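현관 앞 복도 마루 삐걱거림, 다들 어떻게 잡으셨나요

글쓴이 문틈바람

급하게 씁니다. 30년 넘은 집이고 방문 앞 좁은 통로 쪽 나무마루가 밟을 때마다 소리나요. 낮엔 괜찮은데 새벽에 화장실 갈때마다 온 식구가 깸. 문 열어놓으면 문짝도 살짝 흔들리고요. 벽 사이 좁은 데라 뜯기는 부담스럽습니다.

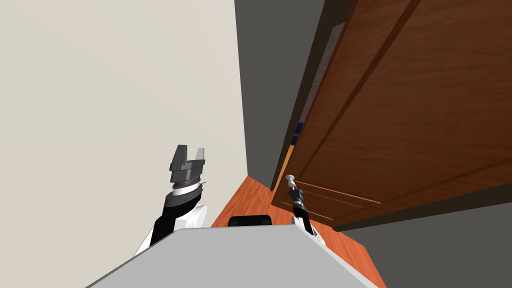

Rajitha Barua
저희도 똑같았어요. 일단 어디서 나는 소린지부터 찾으셔야 해요. 마루판끼리 비비는 소리랑 밑에 장선 못이 노는 소리는 완전 달라요. 삑- 하고 높으면 판끼리, 둔탁하게 덜컥하면 밑에. 양말 신고 발뒤꿈치로 한 칸씩 눌러보세요. 소리 나는 데 마스킹테이프 붙여두고.

문틈바람
오 테이프. 지금 해봄. 문지방 바로 앞 두 군데가 삑 쪽이고 벽에 붙은 한 줄은 덜컥이네요. 둘 다 있는듯..

못뽑는사람
겨울이라 그래요. 11월부터 난방 돌리면 나무 마르고 틈 벌어짐. 장마 오면 조용해집니다. 돈 쓰지 마세요

Lawal Balogun
윗분 말 반만 맞습니다. 판끼리 비비는 건 계절 타는데 장선 쪽은 장마 와도 그대로예요. 저는 2년 기다렸다가 결국 손봤어요. 기다린 시간이 아까움. 가습기 틀고 일주일 지나도 소리 똑같으면 밑에 문제라고 보시면 됩니다.

못뽑는사람
저희집은 조용해졌는데요? 집마다 다른거지 뭘 반만 맞아요

Sumathi Marar
싸우지들 마시고 ㅎㅎ 삑 소리는 활석가루부터 해보세요. 틈에 뿌리고 붓으로 쓸어넣고 위에 신문지 깔고 밟아주면 돼요. 저는 한 통 다 쓰고도 남아서 옆집 줬네요. 단 많이 뿌리면 미끄러워요, 문 앞이면 진짜 조심. 저희 어머니 한번 휘청하셨어요. 끝나면 꼭 마른걸레로 닦으시고요.

문틈바람
활석가루는 베이비파우더 써도 되나요? 집에 그거밖에 없음

Sumathi Marar
요즘 베이비파우더는 옥수수전분이 많아요. 전분은 습기 먹으면 뭉쳐서 비추. 뒷면 성분표 보세요.

귤까먹는중
Saha에서 나온 틈새용 흑연가루 썼는데 소리는 잘 잡아요. 근데 밝은 마루면 절대 하지 마세요. 틈마다 까만 줄 생겨서 집사람한테 아직도 혼남

Pascual Benítez
덜컥 나는 줄은 가루로 안 됩니다. 위에서 나사로 잡아야 해요. 목이 끊어지는 마루용 나사 있어요, 저는 Brasudard 거 샀고 택배비까지 830 모자란 2만원이었나. 길이는 꼭 마루 두께 재보고 사세요. 난방배관 있는 집이면 이 방법 쓰면 안 되고요!! 배관 뚫으면 마루 소리가 문제가 아님.

Lawal Balogun
배관 얘기 중요합니다. 바닥난방이면 나사 금지. 주사기로 접착제 주입하는 쪽으로 가셔야 해요.

문틈바람
바닥난방이에요. 나사는 포기. 주입은 직접 해도 되나요 업체 불러야 되나요

Cameron Innes
직접 했습니다. Stestoleo 주입제 한 통에 13칸 했어요. 순서만 적을게요.
소리나는 자리 표시
판 이음새 쪽에 얇은 드릴로 마루 두께만큼만 구멍. 드릴날에 테이프 감아서 깊이 표시
주입하고 넘친 건 바로 닦기 (굳으면 안 지워짐, 경험담)
무거운 거 올려서 하루. 저는 생수 묶음 올려둠
구멍은 메꿈제로
난방은 끄고 하세요. 켠 채로 하니까 안에서 퍼지기 전에 굳어버리더라구요

못뽑는사람
셋집이면 구멍 뚫지 마세요. 나갈 때 원상복구 얘기 나옵니다. 그리고 주입제 넣으면 나중에 마루 갈 때 철거비 더 나와요. 업자들이 싫어함

Cameron Innes
철거비는 저도 들어봤는데 저희는 견적에서 차이 없었습니다. 업체마다 다를듯

Rajitha Barua
업체 가격도 천차만별이에요. Ostesgate 쪽은 출장비 포함 80 부르던데 (만원 단위요;;) 방 하나에요. 동네 마루집은 훨씬 쌌고요. 두세 군데는 물어보세요. 전화할 때 판이 뜬 건지 소리만 나는 건지 물어보는 집이 그나마 믿을만했어요.

문틈바람
80이면 그냥 삐걱거리며 살랍니다 ㅋㅋ 자가라서 구멍은 괜찮아요. 문짝 흔들리는 건 같은 원인일까요?

Pascual Benítez
문은 따로 보세요. 경첩 나사 풀린 집이 태반임. 위쪽 경첩부터 조여보고 헛돌면 이쑤시개에 목공풀 발라서 구멍에 박고 마른 다음 다시 조이면 됩니다. 문 밑이 마루에 쓸리는지도 확인하시고. 쓸리면 그 소리를 마루 소리로 착각하기도 해요

귤까먹는중
ㄴ 이거 저희집이었음. 마루 탓하다가 범인은 문이었어요

문틈바람
헐 위쪽 경첩 진짜 헛도네요. 이쑤시개 박아놨습니다. 문지방 앞은 내일 활석가루 사다가 해보고 벽쪽 줄은 주말에 난방 끄고 주입으로. 애들은 친정 보낼 예정. 드릴날 몇 미리 쓰셨어요 Cameron님?

Cameron Innes
2미리요. 주사기 바늘 굵기 먼저 보고 맞추세요. 제품마다 다름

Sumathi Marar
가루 한 다음에 주입하실 거면 그 줄엔 가루 안 들어가게 하세요. 접착제가 안 붙어요. 순서 바꿔서 주입 먼저 하는게 나을수도

문틈바람
아 그렇네요. 주입 먼저 하고 가루로 갈게요. 감사합니다, 하고나서 댓글 달겠습니다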